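Good news for anyone who has ever argued over whose grasping results count! The shared good-practice guide for bin picking is out in its second edition this August, and it's a real step up. Oriana Espinoza and Damir Janevski at Florside led the rewrite, with comments from 234 readers (thank you, all of you), and it's shorter than the old one, too.

The biggest change is to the bench setup. Bins must now be clamped to the table before any run is scored, and every report has to name the objects used and say where they started.

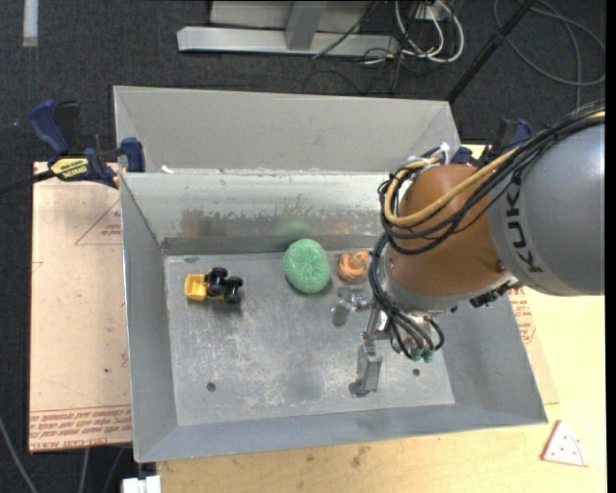

## What changes for labs

Small, oddly shaped objects are in – toys, foam pieces, things with ridges – and each set has to mix hard and soft items. Cables along the arm should be tied back and checked at the start of every session. There's also a new page on lighting, which many of you asked for, and it asks labs to note sunlight as well as lamps.

Facundo Farías, who edited the safety chapter, is happiest about the new stop rule: hands stay out of the bin until the arm is fully halted, even for a quick fix. "People wanted this in writing," he says, "and now they have it!"

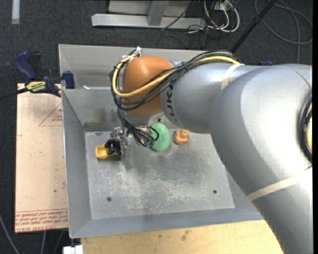
*Florside Bulletin, no. 70, p. 4*

Labs have two months to move over from the first edition. Rosário Azevedo is collecting questions and would love to hear from smaller groups, especially those writing up their first set of trials.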